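Drestham, 25 Jan 2026

Sada brings out the Zerier, a desk charger for the whole household

Sada has today launched the Zerier, a mains charging dock with 4 USB-C ports and a lead long enough to reach the far side of a kitchen table. It takes phones, tablets, earbuds and most small laptops, and it shares out the power by itself as things are plugged in and taken away.

"We wanted one box that everybody at home could use without arguing over it," said Maham Bugti, head of product at Sada. "I've had mine on the sideboard for months and I love it!"
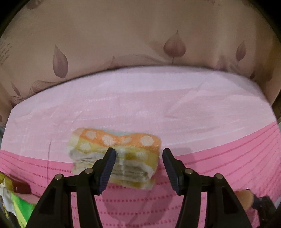 Folded cloth with an orange band and pale dots.

The dock has a fold-down rest for a tablet, rubber feet and a single small light that can be switched off at night. Botond Szekeres, who led the design work, is especially pleased with the hinge, which went through 11 versions before the team settled on one. 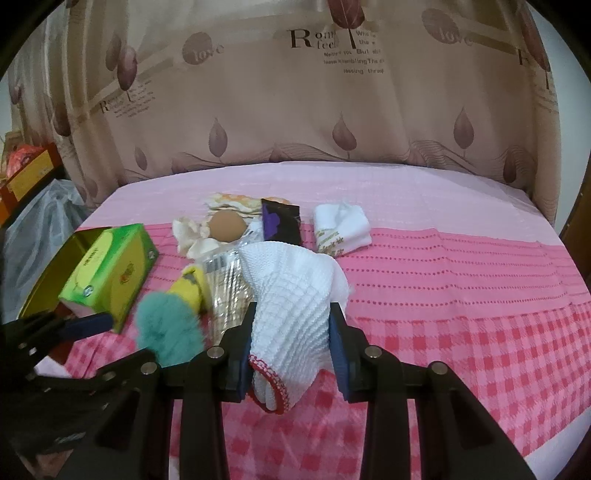
White knitted cloth with a red crocheted trim.

A first batch of 2533 units is ready to ship from the Drestham warehouse, and shops will have the Zerier from March. A smaller travel model, the Marquez, will follow later in the year.

Press contact: Jana Hagedorn, Sada press office, Drestham. Review units are available on request.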